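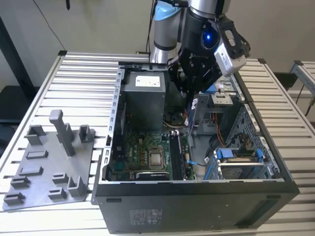
Progress report, Dradeck evaluation, December
To: Yvette Fehr
From: Tanner Sandhu
Copy: Kendra MacLeod, Abbas Jafarzadeh

1. Status
The Dradeck disassembly kit is installed in the Pilleslow workshop and running on desktop towers. The package under review covers the arm, the gripper, the wrist camera, the fixture plate and the task software. Acceptance is in two stages. Stage 1, reach and clearance, is complete. Stage 2, memory removal, is in progress.

2. Work done this period
The arm was calibrated against the table and the wrist camera was recalibrated after a firmware update. Kendra wrote the approach paths for memory, drive caddy and expansion cards. Three paths were rejected by the collision checker and have been redrawn.

3. Gripper clearance

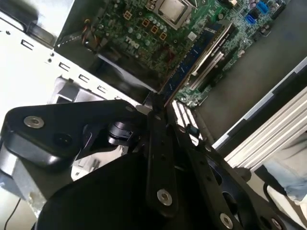
Memory removal sets the tightest limit on the gripper. The supplier's standard fingers were specified for open boards, and a tower leaves less room at the sides. With the blue module next to an empty slot, the fingers have one free side to work from, and the present approach path depends on that. Fully populated boards need a separate path, which Abbas is preparing.

4. Open items
Latch release is still done by hand. The supplier has quoted a narrower finger set at 700 dollars, delivery in 2 weeks. The software license allows 2000 logged cycles before renewal. We recommend buying the fingers before Stage 2 is repeated.

5. Next period
Complete Stage 2 with the narrow fingers, then start on the drive caddy. Approval for the purchase is requested from your office by the end of the month.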